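Three hundred towels later

I've been putting off writing about Huseck because I wanted to see whether my mood would improve. It hasn't much.

The pitch, back in April, was that the arm would learn cloth by example. Someone drives it through the job by hand, you record everything, you do it again, and after enough goes the model works out the rest. Milter had quoted 300 runs as plenty. We passed 300 and the target became 400, which I'm told was always the "realistic" number.

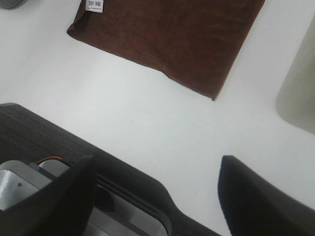 My main complaint is the sameness. If one person drives every run, the model learns that person's habits along with the task. I go for a corner nearly every time, it's just how I'd pick up a towel at home, and I have no idea if that's a good grasp or only my favourite one. Barden says variety will come from moving things about on the table. Maybe. I'd sooner have 3 drivers who disagree with each other.

Then there's labelling. A run gets marked good or bad by whoever did it, at the end of a long session, wanting to go home. I went back over 10 of mine marked good and I'd throw out 3. Scale that up however you like.
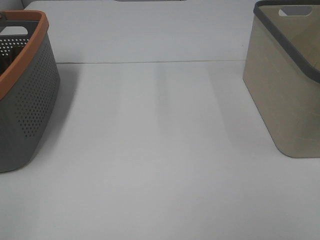
The other thing is resets. Between runs you put everything back, and without a written rule you drift toward the layout you find easiest. I've started shuffling positions from a printed list, which is slower and dull as anything, but at least the spread on paper matches the spread in the data. The colour of the containers might matter too - the policy could be keying on a rim for all we know, and I haven't seen a test that rules it out.

Beltrán's write-up has a success rate in it that I won't repeat, as it doesn't say how many starting layouts were tried. If you've got a figure like that from your own setup, with the layouts listed, send it over. I'll be doing the last batch of resets in the meantime.

1 Oct 2019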